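Chapter 7
Soft Goods and Mixed Objects: The State of Household Manipulation

7.1 The chore as an engineering problem

Earlier chapters treated the workpiece as a rigid body. Its shape was known, its pose could be written as six numbers, and a grasp planned against the model stayed valid until the part was released. Most factory automation still rests on these assumptions. A household breaks all of them within the first few minutes of tidying a room.

This chapter asks how far current machines can be trusted with chores such as bagging, folding, sorting and putting away. The short answer is that single steps are often within reach, while full tasks run without supervision are mostly not. The sections that follow explain where the gap lies and how it is measured.

7.2 Why a bag is hard

A bag lying flat has no fixed opening. Its two layers touch, and a gripper that closes on the rim may pick up one layer or both. The handle can fall in any direction and may lie across the panel or hang clear of it. Each contact changes the shape of the cloth, so a plan made before contact loses value soon after it.

Coarse fabrics such as jute bring a mixed set of properties. The weave is easy to grip and gives a camera plenty of texture to work with. The same stiffness makes the material hold creases and resist opening. Thin cotton behaves the other way: it opens easily and then collapses as soon as the support is removed.

Two arms are normally used. One holds the bag while the other brings the object to be packed. This division raises a timing problem treated in Section 7.5, where the arms share a workspace and neither can be planned alone.

7.3 Reported success and useful success

Cattaneo's trials at the Kivumholm laboratory are used throughout this chapter as a running case. The data set holds 2,418 attempts at packing small objects into cloth bags. Italo Cattaneo scored every attempt at two levels. At the step level, a grasp counted if the object left the table under control. At the task level, an attempt counted only if the object ended inside the bag and no person had stepped in. Task-level success was 54 percent. In almost 226 of the failed attempts, every grasp had been scored as good and the fault lay in the opening of the bag.

The student should note which of these figures a product sheet would be likely to quote. A step-level rate says little about a chore made of eight or nine steps, as even small losses multiply along the chain (see Exercise 7.2).

Shop-floor packing shows a similar pattern under milder conditions. On the Sellivora line, bags arrive in one size, facing one way, and a fixture holds the mouth open. The fixture does the difficult part of the work. Removing it returns the problem to its household form.

7.4 Describing the starting state

Before any motion is planned, the system needs a description of the work surface. For the packing task, this covers the outline of the bag, the course of the handle, the position of each loose object, and the free space between them. The Hajdu notation, introduced here and used for the rest of the book, records these as a short list of regions and contacts with no attempt at a full cloth model.
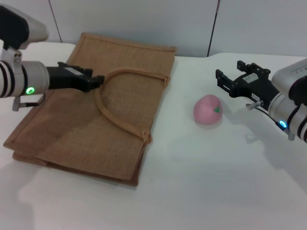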